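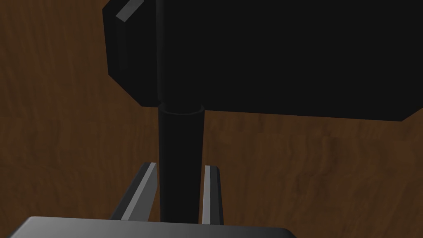

sawdust_and_regret wrote:
Call me when it can find the tool first. In my shop that's 90 percent of the job. The picking up I can handle myself, even on a Monday kind of morning.

4 min read
Print | E-mail

planer_snipe wrote:
Seconded. Last June I spent an entire evening looking for a 1/2" chisel that was in my apron. I would pay good money for a machine that follows me around and says "apron."

mostly_glue wrote:
You two are missing the point of my thread, but fine. The question was whether any of this stuff can do real chores yet, house or shop. Devex says their software arm got hold of the tool and lifted it 3037 times out of 3043. I can't say that for my nephew.

sawdust_and_regret wrote:
In a simulator. Let me know how it does when there's glue on the handle and a dog on its foot.

19 July 2018

offcut_olga wrote:
I run the tool crib at a cabinet shop in Stostport and we had an arm on trial for 2 months. A real one, bolted down, with a yellow fence. Its entire career was moving drawer fronts from one stack to another stack. It was very good at this. Then we changed suppliers, the new fronts came in shinier, and it stood there like a man in a greeting card aisle. So I'd say yes, they can do chores, provided the chore never changes and you do the chore of looking after the thing.

mostly_glue wrote:
What did looking after it involve?

offcut_olga wrote:
Me, mostly. Wiping the sensor. Restacking what it didn't like. Calling Potgieter, who installed it, and listening to their hold music, which is pan pipes.

quarter_sawn wrote:
I'll be the unpopular one. Six missed grabs in more than 3000 is a great number and you're all being cranky. Practicing on a computer is cheap. You can drop the tool all night and the floor doesn't care. Put two fingers on either side of a handle, close, lift, repeat until it's boring. Then take it to a bench. I don't see what else they're supposed to start with.

planer_snipe wrote:
Start with the dishwasher. I have a bench. I like my bench. I do not like my dishwasher.

quarter_sawn wrote:
The dishwasher is harder! Everything in it is wet and see-through and a different shape, and half of it is the lid to something you no longer own. A tool with a straight round handle is about as polite as an object gets.

sawdust_and_regret wrote:
OK, that's fair. I'll give you the handle. I still want to know what it does next. Picking up a tool is how I start most of my worst decisions.

mostly_glue wrote:
Grudbridge makerspace is supposed to have a small arm running by winter, putting hand tools back on the pegboard after closing. I'm on the list to go see it.

offcut_olga wrote:
Ask them who draws the outlines on the pegboard. And who redraws them every time somebody donates a mallet.

quarter_sawn wrote:
You still need that with humans.

offcut_olga wrote:
Sure, but the humans ignore the outlines and we get by. The arm at our place would have waited for the mallet until Christmas.

planer_snipe wrote:
Found another chisel, by the way. Other pocket.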